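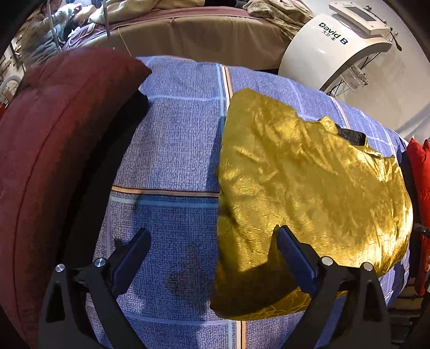
## Delari Cotton Bedspread, Full Size

**Supplier:** Harawira Textiles
**Issued to:** Tarell Residence, second and third floors
**Period of use:** one winter and spring term

The Housekeeping Office bought 37 Delari bedspreads to replace the quilted covers in the Tarell guest rooms. The quilted covers were heavy, slow to dry and too large for the washers on the second floor. This review covers wear, laundering and comfort.

The Delari is a single layer of woven cotton with a plain hem. It is wide enough to reach the bed rail on both sides of a full mattress, but guests with deeper mattress toppers will find it short at the foot. Staff reported that it lies flat after one pass by hand and does not need ironing.

Each bedspread was washed weekly in warm water. Shrinkage was 2 percent in length after the first wash and did not increase. Colors held well. Stitching failed at the corner of one cover, and Harawira replaced it without charge.

Stain removal was less satisfactory. Coffee and ink came out only when treated the same day, and the pretreatment recommended on the care card left a pale ring on darker patterns. The Office now uses plain laundry soap.

Warmth is modest. Guests on the north side asked for an extra blanket through March. The Gisero cover tested last year was warmer, but at 51 dollars it cost more and pilled badly.

**Rating:** Recommended for general guest use. Order one size up for beds with toppers.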